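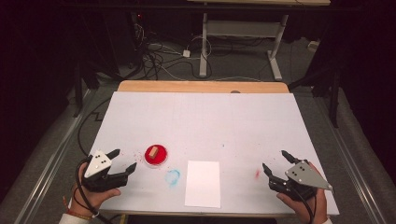
Most of the failures come in the last half inch, Sang-wook Pyo told visitors at the Onevden lab in July, and more hours of the same demonstrations won't fix that. What might, he said, is showing the machine the bad part over and over.

That's the thinking behind Rindosico, a training method the lab put out this month with its partner Clistow. It's for two-armed robots doing small bench jobs. Lifting a block, shifting a dish, putting something down on a mark and leaving it there.

The demos are done by hand. A person holds a pair of grippers, one left one right, and works through the task at a table. No robot arm needed at that stage. The recordings then go to train the policy that drives the arms.

What's new is how the demos get cut up. Normally every run goes in whole, start to finish. Rindosico splits each one at the moments where contact changes, fingers closing, object touching down, and then asks for extra takes of just those bits. Operators start from a slightly wrong position on purpose and recover. Short clips, a lot of them.

The full set is 2429 clips, recorded over 19 sessions. Tasks in the set: 12. Each was run 30 times on the arms for the final test, with objects moved between tries.

Results were uneven. Placing tasks gained the most over the whole-run version, according to the write-up, and the robot was much better at trying again after a sloppy grasp. Tasks where both hands have to move together barely changed. One, passing a lid from hand to hand, got a little worse. The team thinks the cuts landed in the wrong spot there, since both grippers are in contact at once and the splitter doesnt know which one to follow.

Lighting is another open question. All clips came from the one room. A second site, Phuthong, is due to repeat the placing tasks with its own tables and own operators, and the lab says it wont claim much about new settings untill those numbers are in.

Code for the splitter is out now. The clips come later, after a check of the labels. Pyo's group is also working on a version that picks the cut points seperately for each hand, with first tests planned before winter.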